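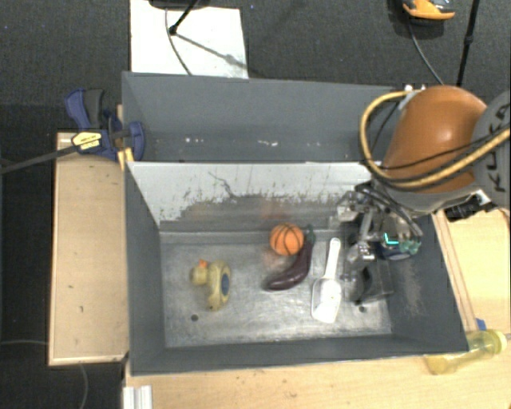 Toy bin, front half. Duck, basketball, aubergine, scoop and clear tub.

Last updated: 24 August 2026
Print this thread | E-mail this thread

Metal toy bins: repaint or leave alone?

sindier_shed
We keep the play food and bath toys in a big grey bin with a metal floor. The far wall has gone ragged where the pale paint meets the bare metal, and there's a thin crooked scratch running down it. The floor is scratched too but it wipes clean. Would you repaint, or put a liner in and forget it?

yolanda.cuadros
Liner. Paint on a metal floor won't last with hard toys dropped on it. I did ours in January with Drinberg enamel and it was chipped in 2 weeks.

Riverum_Dad
Disagree. Drinberg needs a primer and most people skip it. Rub down with 400 grit, prime, two thin coats. Mine has been fine.

yolanda.cuadros
I did prime it.

a_paiva
There are holes in that floor. If you line it, cut the liner round them or water will sit underneath. Bath toys hold a lot of it, ducks especially.

sindier_shed
Good point about the holes. I was going to use a Bosman rubber mat, cut to size.

Riverum_Dad
The mat will slide about on the slopes. Paint the wall, leave the floor.

a_paiva
I'd move the scoop and the clear tub into the back half as well. It's empty, and hard plastic does more scraping than a ball or an aubergine.

sindier_shed
Going with the mat for now. Might do the wall later.

Reader comments (3)

Adalberto Paiva: The mats come in two thicknesses. Get the thinner one, the other is a pain to cut.

Kettle539: We just hosed ours down and left the scratches. Kids don't care.

Marl: Has anyone tried the primer on sloping sides? Mine ran.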